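Pipette Tips and Tip Boxes: Questions We Keep Getting

Reading time: 3 minutes
Last updated: Tuesday, March 25, 2025

These cover the shared benches at the Rarkport teaching lab. If your question is missing, ask Amr Amrani at the stockroom window. He has heard it before.

Where do full tip boxes live?

On the shelves to the left of the stockroom window, sorted by volume. Boxes on the cart by the door are waiting to be refilled. Every semester someone takes a box off the cart, carries it the length of the building and opens it to find four tips and a feeling of regret.

Can I open a new box if mine is half empty?

Finish yours first. In December we collected 12 open boxes of the same tip size from one bench, which had two people working at it.

Does it matter which end of the rack I start from?

To the tips, no. To the next person, yes. Start at the front and work toward the back, row by row. Picking from the middle because the middle looked nice leaves a pattern that only you can read, and you will have forgotten it by lunch.

Can I combine two part-used boxes?

For nonsterile work, yes, as long as both boxes hold the same tip from the same maker. Put them side by side with the lids open and enough space between them that your sleeve doesn't visit both. Move the tips one at a time, point down, and let each one settle in its hole before you let go. Don't pour. We have seen the results of pouring, and so has the floor.

For sterile work, no. Get a new box.

Do Bidell tips fit Berrada pipettes?

Some of them do, snugly enough to inspire confidence and loosely enough to betray it. Check the chart taped inside the stockroom door. If the size you want isn't on the chart, assume it leaks until you've tried it with water and a balance.

Is it all right to leave the lid open while I work?

Between one tip and the next, sure. Through a coffee break, no. Fold the lid all the way back so it stays put, and shut it when you walk off. A lid propped halfway will come down on your knuckles at the most delicate point of the day.

What should a part-used box look like?

Tips upright, lid well out of the way, gaps at the front.
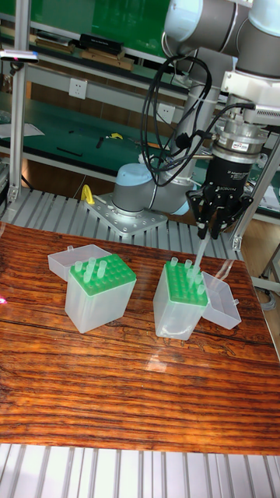
Two green-racked tip boxes, both open, with tips toward the back and empty holes in front.

I dropped a tip on the table. Can it go back in the box?

It cannot. The table looks clean because it is shiny. Put the tip in the waste bin and take another. A bag holds 500 and we can spare you one.

Can I refill the racks myself?

Yes, with loose tips from the Panham bags in the bottom drawer. Wear fresh gloves, fill every hole and write the date on the lid. Then run the box through the autoclave if it needs it, with the lid unlatched, and leave it to dry before it goes back on the shelf.

What happens to broken boxes?

Snapped hinges go in the blue crate under bench 9. Please stop mending them with autoclave tape. It goes brown and everyone thinks the box is sterile.

Questions about tips and boxes: stockroom window, Rarkport teaching lab
© 2025 Rarkport Teaching Lab
Back to top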